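The cell at the Tranoretti plant in Putdale went quiet for most of February, and the cause was a cable. Fulgencio Requena, who looks after the plant's handling robots, found the fault in a wrist harness after two shifts of stops that cleared themselves on restart. The conductor had broken inside its jacket. It made contact in most poses and lost it when the last joint turned past 88 degrees.

The harness was replaced in an afternoon. Setting the cell up again took longer. Any work on the wrist means the tool offset has to be taught again, and at Putdale that is done first in simulation, on a model of the hand with its fingers, its bracket and a push button seated in the palm.
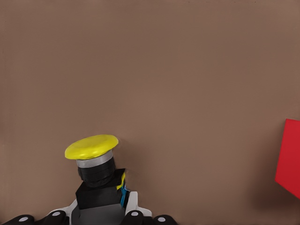

Requena runs the model through 60 approach poses before the arm is powered. He checks two values in each: the distance from the fingertips to the work surface, and the bend in any cable that passes near the hand. A pose that fails either check is moved back by 5 mm and run again. The old program had been written by the integrator, Hisus, and had never been tested for cable bend. Four of its poses failed.

With the corrected poses loaded, the arm is jogged at low speed with the guard door closed. Joint zero is checked against the scribed marks, then the tool offset is touched off on a fixed pin. Finger force is set last. Requena uses a Dlamini load cell for this and writes the readings on a card inside the cabinet door - the controller log is overwritten too often to be of use.

The old harness had run 3,343 hours. Its replacement has a wider loop at the wrist and one more clamp on the forearm. The clamp screws are marked with paint, and a broken paint line is enough to stop the cell until they have been torqued again.

Related
Reading a brake test report
Grease intervals for small six-axis arms
When to replace a teach pendant cable
Guard door switches: wiring faults and fixes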